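Annual Walkthrough, Shared Kitchen and Upstairs Hall
Jendthorpe Building, second entrance
Checked by Tamer Geagea, 13 May 2021
Key: OK / Fix / Argue about

1. Entry and stairs

Stair treads: OK. The loose one on the landing has been nailed down with what looks like every nail in the county.

Handrail: Fix. It holds a hand. It would not hold a person who needed a handrail.

Exit sign over the street door: OK. Lit, readable, points at the exit. Last year it pointed at the coat closet.

Door closer: Argue about. The door shuts by itself if you give it a full minute and don't breathe on it. Haddad, who did the hinges, calls this "soft close." I call it open.

Unit 1264 storage cage: Fix. There is a bicycle chained to the fire extinguisher bracket. The extinguisher is on the floor next to it, looking let down.

2. Electrical

Panel cover: OK, and labeled. The labels read "kitchen," "kitchen?" and "not kitchen." Please find out which and get back to me by July.

Outlets by the sink: OK. Both trip when tested and both reset.

Outlets on the long wall: Fix. One cover plate is cracked across the lower screw. It was cracked last year too, so it has been consistent.

Extension cords: Fix. Two were plugged into each other behind the shelving, feeding a lamp that lights the back of the shelving. Removed both. The lamp seemed relieved.

Lonus space heater in the hall closet: Fix. The cord is fine. The tip-over switch does nothing at all, and I tipped it over in every direction I know. Tagged, taken out of service, and hidden from the people who will want it back.

3. Countertop cookers and other small appliances

Cords: OK on the kettle, OK on the toaster. The toaster crumb tray held over 200 crumbs by my estimate, and possibly a button.

Placement: appliances go on a flat, steady surface, back from the edge, with nothing stored over them. The bread shelf is not an exception because it is "only bread."

Steam: anything that vents goes out from under the wall cabinets before it is switched on. The underside of the left cabinet has gone soft from years of somebody's soup.

Lids: keep your face and forearms out of the way when you open one. Steam does not care that you are hungry. 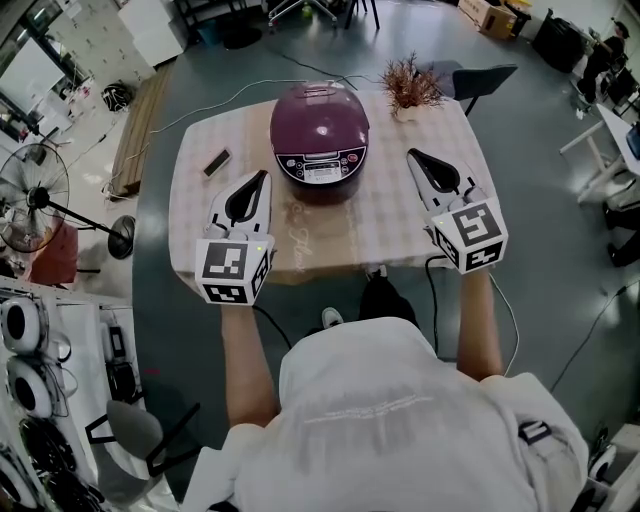
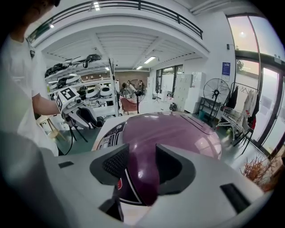
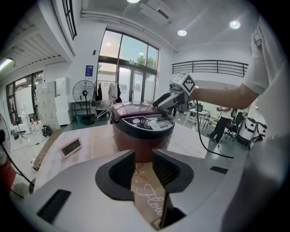
Rice cooker on the table.

Cleaning: Fix. Unplug it first, let it cool, then wipe it. I found a sponge melted to the side of the waffle iron, so at least one of those steps is being skipped.

Blender: Argue about. The jar has a chip in the rim. Three people have told me it was like that when they got here. Until someone confesses or buys a jar, it stays in the high cupboard.

Microwave: OK. Door seals, light works, turntable turns. It also smells of fish, which is outside the scope of this form.

4. Stove, hood and fire safety

Burners: OK. All light on the first try except the back left, which lights on the third and makes a point of it.

Hood filter: Fix. I took it out to look at it and it did not want to leave. Soak it overnight. Soak it a second night.

Extinguisher, kitchen: OK. Gauge in the green, pin in place, tag current. Somebody has hung oven mitts on it. Hang them elsewhere.

Smoke alarm, hall: OK. Loud. My apologies to the choir.

Smoke alarm, kitchen: Fix. No battery. I know why there is no battery. Put it back and open a window when you make toast.

Fire blanket: Argue about. The case is on the wall. The blanket is on the couch in the hall.

5. Hall and storage

Folding chairs: Fix. We own 40. Of these, 8 fold without being asked. They are stacked by the rear door with tape on the seats, and the tape means do not sit.

Rear exit: Fix. See the chairs, above, which I will move myself once I have finished complaining about them.

First aid kit: Fix. Plenty of eye patches, no bandages.

Naso floor cleaner: Argue about. The bottle says to dilute it. The floor says we have not been. Two visitors and I have now crossed the hall faster than we meant to.

Windows: OK, apart from the one painted shut, which has been that way since before I had this job and has its supporters.

Result: pass, with repairs. Handrail and kitchen alarm come first. Write your initials next to whatever you fix, and please use your own initials this year.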